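Allavcombe repair room reopens with bench for desktop computers

Old desktop towers can once again be brought in for repair or upgrade at the Pacheco building in Allavcombe, where the repair room reopened in September after 15 weeks of work on the floor and wiring.

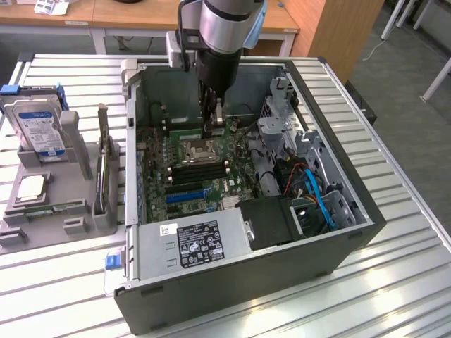 Emerson Teixeira said most of the towers that come through the door need very little. "People hear a fan or wait four minutes for the desktop to load, and they think the whole thing is finished," Teixeira said. "Very often it wants more memory, or a new drive, and then it's good for the kind of work most people do at home."

The room handles desktops only for now. Laptops will be added later if enough parts storage can be found. Owners are asked to bring the tower by itself and leave monitors, keyboards and printers at home. Power cords are kept on site.

A first check is free. It covers the power supply, the memory, the processor and the hard drive, and takes up to 22 minutes in most cases. Any part that is swapped is charged at the price the room paid for it. There is a flat fee of $10 for labor, whatever the job.

Used memory modules, processors and 3.5-inch drives are pulled from donated machines and tested before they go on the shelf. Towers given for parts should have four or more memory slots if possible, Teixeira said, as those boards are the ones most often rebuilt into complete computers. Boards with bent socket pins are not accepted.

Drives from donated computers are wiped before reuse. Anyone who would prefer to keep a drive can ask for it to be taken out at the counter and handed back. Owners who bring a computer in for repair should copy their files first, as the room cannot promise to recover anything from a failing disk.

Parts that can't be used are collected by Stekura, a recycling firm, which also takes empty cases, loose cables and dead power supplies. Sealed power supplies are never opened in the room.

Flimix, the film club that shares the upper floor, was the first group to get machines back under the new setup. Its two editing computers were given extra memory and second drives. The club had been planning to replace both of them this year and will now put the money toward chairs.

The room is open from 4 p.m. until 8 p.m. on weekdays. Entry is by the side door on the parking lot, and there is a ramp. Towers left for longer jobs are tagged with the owner's name and phone number and can be picked up during the same hours.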